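FOR IMMEDIATE RELEASE

Stovimau publishes results of its first household chore trial

Clearing a table is close to ready, putting groceries away is not, the company reports

MONHAM, October — Stovimau, a developer of gripping tools and robot software, has published today the results of its first long trial of everyday chores. The trial took place in the company's workshop in Monham and in a small grocery store in Trilham. It wanted to answer one simple question that customers ask to us very often: can a machine already do this work, or must they wait?

The answer depends on the chore. The company prepared a list of 62 chores, from clearing cups off a table to turning price labels to the front of a shelf. Each chore was first done by people with hand-held grippers, so that the software could learn from their movements. After this, the robot arms tried the same chores alone, with an operator standing near the stop button. In total 369 attempts without human help were recorded and judged.

Chores with one light object and a free table gave the best results. The arms put pens back in a holder, moved plastic cups to a tray and pushed chairs to the table with few mistakes. Chores with soft or heavy objects gave much weaker results. Folding a towel was finished only in the minority of attempts, and carrying a full bag of potatoes was stopped after two attempts for reasons of safety.

Opening a refrigerator was a special case. The arms could pull the door open, but they often did not leave enough space to reach inside, and the door came back against the arm. Stovimau considers this chore as not solved.

"We do not want to promise a robot for the kitchen next year," the company states in its report. "We want to say which chores are possible, which are possible only slowly, and which are not possible. A customer who knows this before buying will be more satisfied after."

Speed stays a weak point. The time limit was 60 seconds for small chores, and many attempts that were correct in every other way came too late. In the store in Trilham, the staff was faster than the machine in all shelf work. The staff also reported that they would accept a slow machine at night, when the store is closed — but not during opening hours, when the aisles are narrow and customers need to pass.

The grippers used in the trial have two soft fingers with ridges, which hold small round objects without slipping. The mechanical parts were produced by Ó Briain, a supplier of Stovimau since the first prototype. Both firms will continue to work together on a wider finger for plates and boxes.

The second part of the trial starts after the winter. It will include wet dishes, laundry and chores that need two arms at the same time. The full report with the list of chores can be requested from the Stovimau press office in Monham.
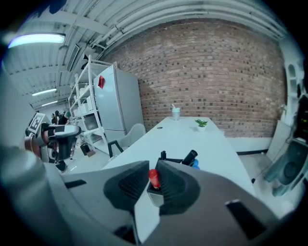
Journalists who wish to visit the workshop are welcome on working days after 2 p.m. and are kindly asked to write to the press office before they come. Visits to the store in Trilham are possible only on Sunday, with the agreement of the store.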